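Posted in Visits
September
By the Estulia schools desk

I have been to enough student robotics open days to arrive with low expectations and a full thermos. The Kandpal evening course opened its doors at two in the afternoon, and the flyer promised "177 hours of student work on show." Hours of work is an odd thing to advertise. I wanted to know what the arm could do at the end of them.

The course has one arm, shared by 14 students, and a sorting project they call Fluvine. Pieces go into baskets by color. That is the whole task, and I don't say so to be mean. A small task is a sensible choice for a first-year group. What bothered me was the poster by the door, which talked about warehouses and hospitals. Nothing on the benches was anywhere near a hospital.

The students were better than the poster. One of them told me straight out that most of the term went into getting the gripper to arrive in the right place, and that the color part took an evening. She also said the arm had been fine all week and awful since lunch. I believed both. I asked what happens when a basket gets nudged a little off its mark, and got three different answers from the people standing there, which tells me they haven't tested it properly - or that three people tested it and never wrote it down.

The view from the gripper's own camera was the part I had come for. It is a narrow way to see a table, and it made me more patient with the mistakes.

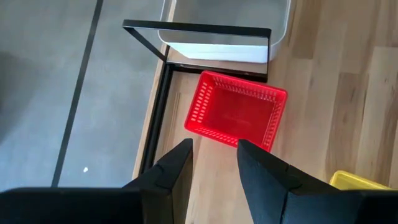
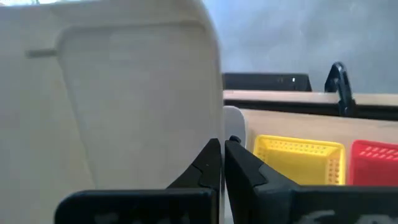
Two views from the gripper camera, with the black fingers reaching up into each. The red basket is in both, the yellow one shows best in the second.

I hung around for the longer demonstration. It started late and there was a lot of talk over it, so I can't give a fair success rate and I notice the course didn't offer one either. A results sheet on the wall would have done more for me than the slides. So would a failed run, shown on purpose, with a student explaining it.

The second project, Umuvness, was only a talk. It is meant to let the arm learn from recorded runs. The speaker was clear and quick, and had good answers about how many recordings they throw away and why. There was no working version to look at, so I'll hold my opinion until there is.

Would I send a teenager? Probably, if they like fiddly work and don't mind waiting for a turn. Ask about the waiting before you pay. The room was warm, the parking was bad, and the coffee ran out before the talk did.

Recent visits
Estulia Spring Science Fair: long lines, good bridges
A morning at the model railroad hall
Soldering night for beginners

We use cookies to remember your settings. By staying on this site you accept our cookie policy.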